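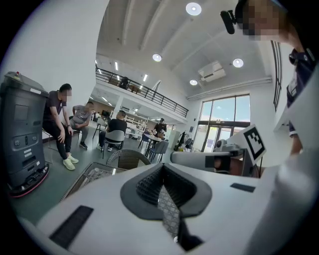

332

# Chapter 9: Sitting in Shared Rooms

Most furniture plans are drawn with empty chairs. The plan shows where each seat goes, how far it is from the wall, and how wide the path beside it will be. Once people sit down, the plan changes. Feet go forward, elbows go out, and a chair that took up a small square on paper now needs twice that much floor.

Chapter 8 dealt with desks and benches, where the work surface decides how a person sits. In this chapter we look at seats that have no table in front of them. You find them along the walls of workshops, in labs and studios, in hallways outside offices, and in any room where some people are busy and others are watching or waiting their turn.

A person on a seat like this has nothing to rest the arms on, so the body finds its own support. The man in the dark T-shirt in the opening photograph leans forward with his forearms on his knees. The man behind him has one arm bent and a hand raised near his head. Both are common positions, and each needs a different amount of space. Leaning forward moves the head and shoulders out over the feet. Bending an arm up can bring the elbow into the next person's space if the seats are set close together.

Few people hold one position for long. They lean in, sit back, cross a leg, then turn to see better. A good layout leaves room for these changes. A poor one forces people to keep still or to push their chairs out into the path, and by the end of a morning the row of seats is no longer where the planner put it.

The chair itself matters too. A slim chair with thin legs is easy to move and easy to sweep under, but it can be hard to see when other things stand in front of it. Heavier chairs stay where they are put and tend to be left there, even when the room is used for something else.

We will return several times to one set of rooms, the Endside workrooms, which were planned with fixed benches and later changed to loose chairs. The floor plans are on page 377. Keep a copy beside you as you read - the exercises in Sections 9.2 and 9.4 both use them.

## What this chapter covers

- **9.1** Seated positions and the floor space they use
- **9.2** Rows, corners, and seats along a wall
- **9.3** Sight lines for people who are watching
- **9.4** Moving between seats and standing work

## Terms to know

**Seat footprint:** the floor area covered by the chair alone.

**Use footprint:** the floor area covered by the chair and the person in it, with the feet in their farthest normal position.

**Shared edge:** the strip of floor between two seats that either person may use.

## Before you begin

Choose a room you use often and draw the seats from memory. Go back when people are sitting there and mark where their feet and elbows are. Save both drawings for Section 9.1.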